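Replacing the grip pads on a hand-held gripper

Grip pads are the tyres of the gripper world. They do all the work, they get none of the attention, and you only think about them once something small and expensive has slid out onto the floor. We change ours every 2,000 grasps, or sooner if anyone starts swearing at a pencil case.

You'll need a fresh set of pads, a plastic scraper, isopropyl alcohol, a lint-free cloth and a screwdriver that fits your screws properly. "Nearly fits" is how Poston lost an afternoon in August. 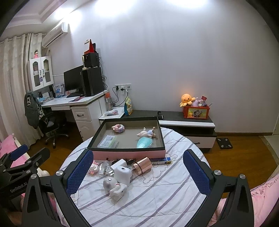
Posted by Kumarasinghe | Trandus workshop notes | Filed under: Grippers, Maintenance

Blue mesh pads go on the inner face of each finger, two to a finger, with the mesh facing the gap. Power down first. Open the fingers as wide as they'll go and lift a corner of the old pad with the scraper. Peel slowly. If the glue stays behind, wet it with alcohol, wait 2 minutes and try again - brute force just moves it around.

Wipe the bare finger and let it dry. Line up the new pad along the bottom edge, press from the middle outwards and hold. Then do the other side, and check that the pads meet squarely when you close the fingers by hand.

Go over the screw heads on the frame arms while you're there. Snug is plenty.

Leave the glue overnight, then run some 100 open-and-close cycles with nothing in the grip. Colour in the maintenance square on the Joltska sheet when you've finished. Old pads go in the bin, please, and not back in the packet.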